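5/7/20

I keep hearing that a robot will cook my dinner. Salma Abdel Rahman and her Nillus build at the shared workshop get a lot further than most, and I'm still not sold.

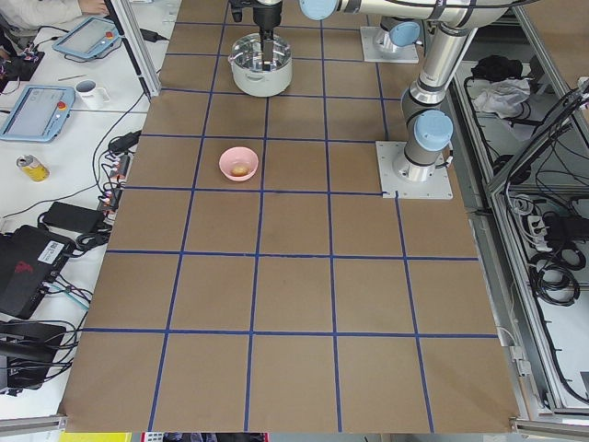
*Photo: Kirsty Dunmore*

Kraft paper, blue tape, one pot, one pink bowl. My kitchen has a cat in it. The tape grid is a nice cheap way to talk about where things go, though, and I may steal it for my own bench.

What I wanted to watch was the bowl. Picking up something small and round is hard – ask anyone who has tried to script it.
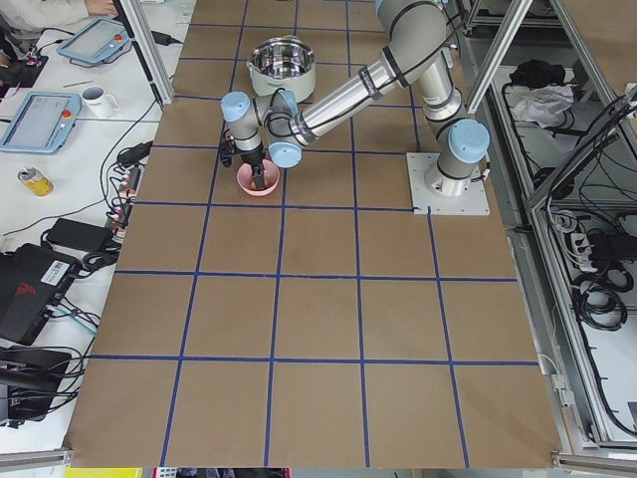 *Gripper in the bowl, pot behind.*

Salma says the code is at 3,427 lines. That's a lot of typing for a boiled snack. She has a second arm for the lid, and I'd like to see the timing on that before I say anything kind.
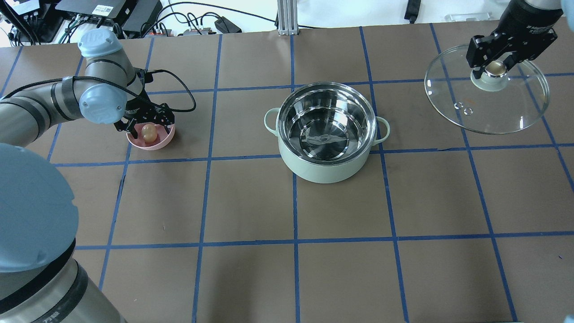 ## What would change my mind

A different bowl, moved two squares over, with no edits to the code. I've asked her to try it in October.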